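**Mallstead Growers' Fund: progress report, second period**
Prepared by Jacobus Steyn for Catalina Benítez

You asked for a plain account of where the cocoa quality work stands, so I have kept the adjectives out of it. My short answer is that the fermentation side is going better than I expected and the price side is going worse than the proposal said it would. I raised doubts about the second point when the budget was drawn up and I still have them.

## Fermentation and drying

Both collection centres, Jidska and Echeverría, now ferment in tiered boxes. At Jidska the beans are turned on schedule and the turning is written down at the time. At Echeverría the log sheets are filled in with the same pen in the same hand for whole weeks at a stretch, and I don't believe them. Dayana Bedoya has spoken to the shift leads and is now signing each sheet herself at 4 in the afternoon. The entries have become messier, and I take some comfort from that.

Drying is the weak point. The raised beds work when the weather is kind. In June it wasn't, and 2 lots from Echeverría were put into bags too early. One smelled of mould when it was opened. We sold both as ordinary grade and they are not counted in any of the results we report to you.

## Training

The original plan promised 30 farmers trained by this stage. Thirty names are on the attendance lists. I would ask you not to read too much into that. Some of them came for the first morning, had lunch and went home, and a list can't tell you who has changed how they break pods or how long they leave them in the heap. Marta Pylypenko has begun visiting farms after harvest to look at what is going on there. Her notes are patchy so far, but I trust them more than the lists.

She also reports that several growers think sorting out the flat and germinated beans is a way of paying them less. They have a point. We take out the poor beans before weighing and the premium doesn't always cover the difference.

## Premiums and buyers

The proposal assumed that better beans would find better prices more or less by themselves. I have seen no sign of it. We sent samples to 5 buyers. All were polite. Two asked for more samples, one made an offer below what the local trader pays, and the others have gone quiet. Tove Thorlacius is following up and is more hopeful than I am.

The consultants recommended that we register "Luka" as an origin name and put it on the bags. I have held that money back. A name on a bag is cheap to print and expensive to defend, and we haven't yet shipped enough cocoa of even quality for it to mean anything.

## Spending

We are under budget on travel and over on bags and box repairs. The boards at the bottom of the Jidska boxes rot faster than the supplier claimed, so I have asked for a different timber in the next order. The moisture meter budget is unspent. Two meters were quoted at very different prices and neither seller could explain the gap.
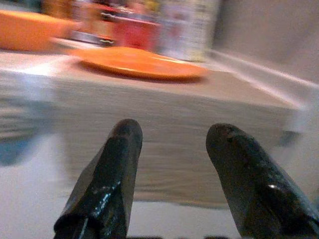
## Next period

- Cover the drying beds at Echeverría before any more training is booked there.
- Work out the premium on weight before sorting, for one season, and see what it costs us.
- Drop attendance as a measure. Marta will propose something based on farm visits.
- Get a written answer from each buyer, even if it is a no.

I would like your decision on the premium change before the main harvest starts. If it is refused, I'd expect some of the Echeverría growers to go back to selling wet beans at the roadside.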